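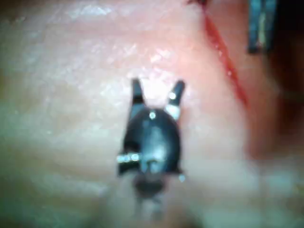
Close up on the pink surface, small black two-pronged piece in the middle.

Brovard surface work: October report
31 Oct 2018
For: Wilmer Benavides

Hi Wilmer! October went by in a blur, so let me catch you up before the Nisham call. We got through 79 close-up sessions of the 90 we promised you, and the rest are already on the calendar (I moved them into the mornings, when the room is quieter and I'm nicer to be around).

Glare is still my main headache. Pale pink with a sheen on it throws light right back at you, and the bright patches go almost white, so fine creases next to them get hard to read. Ekinci lent us a softer lamp and I like it a lot, though I want another week with it before I ask you to pay for one!

Threads are the other thing. Small dark strands are easy to lose against a strong red, and then in a paler spot they jump out at you. The thin dark line lying across the bright patch in the next shot is what I mean, and it could be a thread or a hair for all I can tell from the picture. I've started a page in the log just for these.
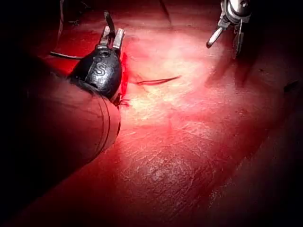
Money and what's next

We've spent $800 this month, mostly on lamp hire and the Trinard order. That order came in 3 days behind, and they knocked off the shipping when I called. For next month I'd like to finish the leftover sessions first and then redo the early ones where the glare was worst. Could you let me know if that order works for you?

Contact the Brovard project desk | © 2018 Brovard | Back to top
2 comments · 5 shares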